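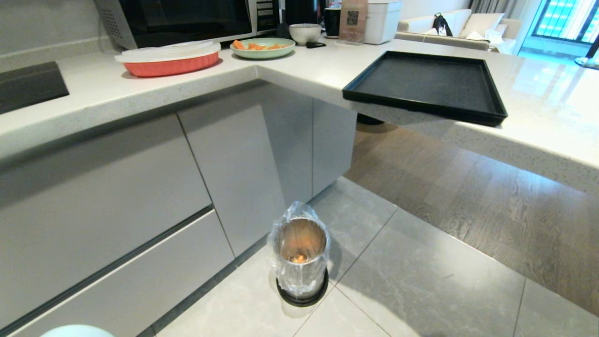 Second week with the Orov on trial and I still can't decide whether I am testing it or it is testing me. The flat is quiet, the kettle's on, and I've got an hour before the call with Sametti, so I'm writing this down while it's fresh.

The offer, for my own memory. Orov is the home helper, Anside is the firm that makes it, and Sametti is the shop that rents it out by the month and rings you up to ask how you're getting on. Two months on trial, then either you send it back or you pay the balance, and the balance is £2,336. That is more than I spent on my last car. The brochure says it will "take the kitchen off your hands". I have underlined that and put a question mark next to it.

Today's job was clearing up after food prep. You choose the job in the app, then stand well back and try not to interfere, and I am bad at both. Orange bits on the green plate, a few already in the bottom of the bin, the red dish with its lid just resting on top. An ordinary mess, in other words, the sort I'd deal with while listening to the radio and not remember doing.

What bothers me is the black tray. It's sticking out over the edge of the worktop, well out over the floor. I went and looked at it from the wood side and then from the tiles and it doesn't get any better. The manual has a whole page on "safe placement" with a drawing of a plate in the middle of a table. Nothing on how far out is too far. I've made a note to ask whether it checks for edges or only checks that it has let go, because those are very different things and the manual talks as if they were the same.

The bin is the other thing. Anside say any open bin will do. Mine is the little steel one with the clear bag folded down over the sides, and I do wonder what a shiny round thing with crinkly plastic all over it looks like to a machine. I asked about this on the first call and was told that reflective surfaces are "supported". Supported by whom? I asked for it in writing and I'm still waiting.

Weight limit is 500 grams with one hand, which I keep forgetting. The red dish is over that once there's food in it, so the dish is my job. So is wiping the worktop. So is changing the bin bag. I started a list of what is still my job and stopped when it got longer than the list in the brochure.

To be fair to it (I did promise myself I would be fair) the noise is much less than I'd feared. I can have a phone conversation in the same room. And the setup was dull in a good way, no drilling, nothing stuck to the cupboards, about 3 hours from start to finish and most of that was updates. I had expected to lose a weekend.

Looked at the Jacquet again last night. Cheaper by the month, does less, admits it does less. Their page has a plain table of things it can't pick up, with soft fruit and carrier bags both on it, and I trusted that table more than anything I've read from Anside. But there's no trial, you buy it or you don't, and I am not buying anything of that sort on the strength of a table.

Questions for the call, so I don't get talked round:

Edges of worktops, as above.

The bin answer in writing.

Does the trial clock stop if it's away for repair?

Who sees the kitchen pictures, and how long are they kept? The sofa and half the living room are in view from the corner by the microwave, and I never agreed to have my cushions on file. The app says "improving our service" and leaves it there.

What happens to the price in the spring. They were vague last time.

Later. Had the call. They will "look into" the edges. The clock doesn't stop for repairs, which I'd guessed. The bin email is coming tomorrow, apparently. Spring prices, no idea. I forgot to ask about the pictures, so that goes at the top for next time. Have pushed the tray back to the wall myself and had toast.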